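The Dark Load
A year of folding, mostly black things, mostly badly

By Si-eun Cha

I own a lot of black clothes. I didn't set out to. I moved to Drinddale with one suitcase and a job in a theater box office where everybody wore black, and four years later the job is gone and the clothes have multiplied (they do this in the dark, I'm convinced). My white laundry takes up one shelf. My black laundry takes up my weekends.

If you've never folded a big pile of dark clothing, let me tell you what it's like. You pull out a thing. It might be a hoodie. It might be two pairs of leggings that got friendly in the dryer. You hold it up to the window and turn it and turn it, hunting for a neck hole or a tag or any kind of seam, and it gives you nothing! A striped shirt tells you where you are right away. A navy sock will at least pretend. Black cotton just hangs there.

So this spring I decided to get good at it, which for me meant calling everyone I know who folds better than I do and inviting myself over. My first stop was Erasto Ondieki, who spent 17 years at the counter of a wash-and-fold in Pravstead and can square up a fitted sheet while talking about soccer. He watched me wrestle a pair of sweatpants for a minute or so and then took them away from me, kindly.

"You're looking," he said. "Quit looking. Use your hands."

His method goes like this. Put the thing down on a pale surface, the paler the better, and don't try to read the middle of it. The middle of a black garment is a hole in the universe. Go to the outline. Run your palm along the bottom until you feel the thick part, that's your hem, and follow it out to where it turns a corner. Once you've got two corners you've got a garment, and the rest is arithmetic. He does this with his eyes on the TV.
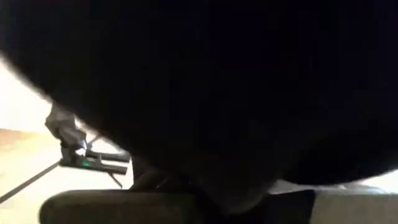
Edmund Jabłońska disagrees with nearly all of it. Corners are for towels, Edmund told me on the phone, and anyone who starts a shirt at the hem deserves the shirt they get. You start at the shoulders. You always start at the shoulders, you give it one good shake, and gravity does the hem for you while you stand there. I said what about pants. There was a long pause and then something about waistbands being the shoulders of pants.

I've tried both now, for weeks, and I'm sorry to report I've become a shoulders person for anything with sleeves and a hem person for everything else. Erasto says that's cheating.

The table matters more than either of them let on, though. I used to fold on the bed, which is soft, so every crease you make gets swallowed. Then I folded on the couch, same problem plus cat. A wood top is the thing. Butcher block is my favorite, because it's light enough to show up the edge of a dark sleeve and there's a tiny bit of drag to it, so the fabric stays where you smooth it. Glass is hopeless. My aunt in Ivcombe has a glass table and I once watched a silk blouse leave it entirely.

And clear the table first, please. I mean all of it, the mail, the mug, the little bits and bobs that fall out of pockets. I've folded a cough drop into a sweater. I've folded in a hair clip, a bus ticket and, one time, a whole piece of toast (long story, short toast).

Straps are the other thing that'll get you. Drawstrings, ties, belts that are sewn on at the back so you can't even take them off and lose them like a normal person. They slide out of the bundle as you're folding and trail off the side, and then you pick up the stack and the strap catches on a chair and the stack is on the floor. Przemysław Jakubowski taught me to deal with them before anything else: find the strap, lay it up over the body of the garment, and make your first fold right on top of it. It adds maybe 2 seconds. I resisted for a month out of pure stubbornness.

He's also the one who got me off my deep wicker hamper and onto shallow plastic baskets with holes in the sides. They're ugly and I love them. You can see what's in there, air gets through, and the pink thing that has no business in the dark load sits right on top where you can grab it. I keep mine at the back corner of the table, within reach, and pull from it one piece at a time. One piece! I used to tip the whole load out in a heap and then feel sad at it.

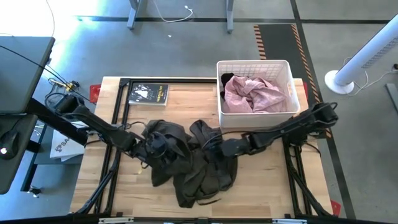

What I do now

Sort by fabric before you sort by owner. Heavy knits get folded first while you still have some patience, and thin slippery stuff goes last, when you've stopped caring whether it's perfect.

Turn on every light in the room. I bought a cheap clamp lamp and it's the best thing that's happened to my leggings.

Fold what's lumpy anyway. If a piece comes out looking like a bread roll, shake it out once and try again, and if it's still a bread roll, put it in the drawer and close the drawer.

As for the leftover socks, I've got a bag of them going. Edmund thinks I should match them by thickness. Erasto thinks I should throw them out and buy a dozen that are all the same, and I've got the page open on my phone right now, gray ones.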